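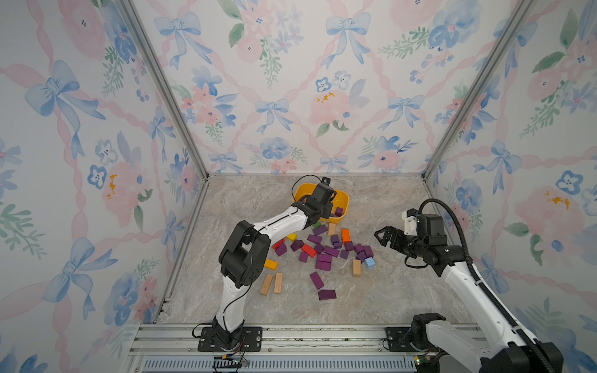

February 21, 2020
From: Cell Practice list, Kawaguchi bench group

On the draft section for sorting tasks, a member at Greltel wrote:

> The rule says the operator must "reset the cell to a known state"
> between runs. Our people read that three different ways. One shift
> clears the floor, one shift only empties the bin, and one shift
> leaves everything and restarts the arms. Can the wording be tighter?
> Also, do we need a separate rule for two arms over one bin, or does
> the general spacing rule cover it?

I agree the wording is loose. I went back through our log at Cledum. Of 572 runs on the small block cells, 89 were marked "reset unclear," and most of those came down to the same phrase. Here is what I would put in its place:

"Before each run, the operator shall set the bin and the loose parts to the start condition written on the run sheet, and shall initial the sheet."

The start condition can be anything the site wants. A full floor and an empty bin is fine. So is a bin with parts already in it, as long as the sheet says so.
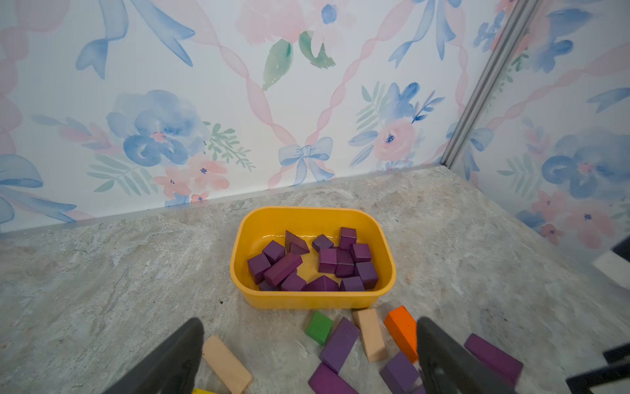 On the sheet itself, I would ask for four entries: bin position, parts in the bin, parts on the floor by color, and the parking pose of each arm. We tried a longer form with 16 entries in June and people stopped filling it in.

For color sorts, name the target color and say what happens to the rest. "Purple to bin, all others stay on floor" is enough. If unpainted parts are in the mix, list them as their own group. Some sites were leaving them off the sheet and then arguing about whether a plain block in the bin was a fault.
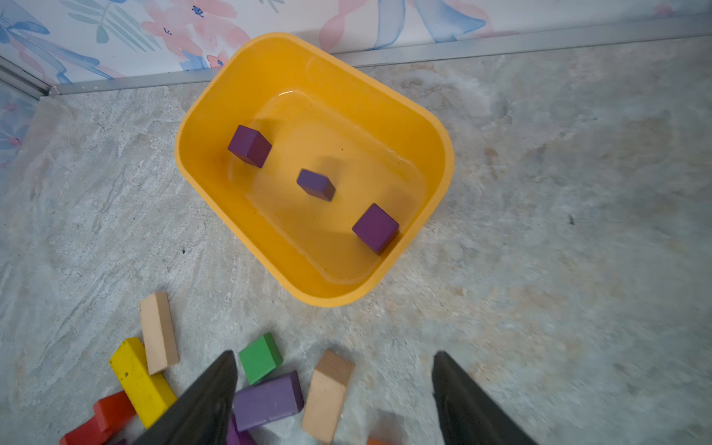
Bin checks need their own line in the rule. The present draft says to check that the bin is "in place," and that only covers where it stands. I want the inside checked too. With three purple cubes in the yellow tub there is still plenty of bottom showing, and you can see water lying on it. Once the pile builds up, that gets much harder to spot. My wording would be: "The operator shall look at the inside of the bin before the run and record any liquid, dust or foreign object." If a site runs wet on purpose, that goes on the sheet as part of the start condition.

On the second question, I don't think the general spacing rule covers two arms over one bin. It was written for arms that each have their own work area. Where both can reach the same bin, only one gripper should be over the rim at a time, and the other should hold outside it until the first has cleared. The Flullomgate site already works this way and has kept to it for 22 weeks.

Cables should go in the same section. A cable that loops above the wrist takes up room too, so measure clearance from the outside of the loop at its widest.

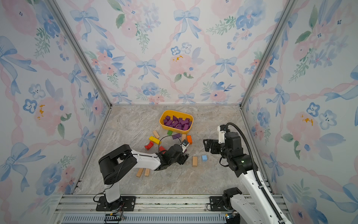

Two-arm block cell, purple blocks in the tray, mixed colors on the floor.

Please send changes as replacement text, with the paragraph number. Comments that only say "unclear" are hard to act on.

For Cledum,
bench safety desk

Last updated: draft 4, section on sorting tasks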